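Inicio | Temario | Prácticas | Horarios | Contacto

Práctica 5. Comparación de pinzas de mano: Tomari y Nistholm

1. Objetivo
Comparar dos pinzas de dedos paralelos con la misma pieza y el mismo controlador Cheema. Cada grupo hace 43 intentos por pinza y anota todos, también los fallidos.

2. Aproximación
Abrir los dedos del todo antes de avanzar hacia la pieza. La superficie de trabajo debe ser clara y lisa. Se consideran válidas las posiciones de partida en las que la pieza queda más allá de las puntas y entre los dedos sigue habiendo espacio libre. 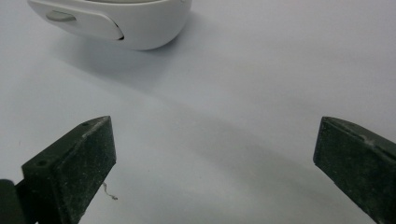

3. Cierre
Cerrar despacio hasta el primer contacto. La carcasa blanca es curva por debajo y los dedos tienen la cara interior plana, así que conviene fijarse en el punto de apoyo. No apretar sobre la junta del panel frontal.

4. Registro
Apuntar apertura inicial, fuerza y resultado. La apertura máxima admitida es de 140 mm. Los datos se guardan en la carpeta Plillent del grupo.

5. Entrega
Tabla completa y una página de comentarios. Puntuación máxima: 100.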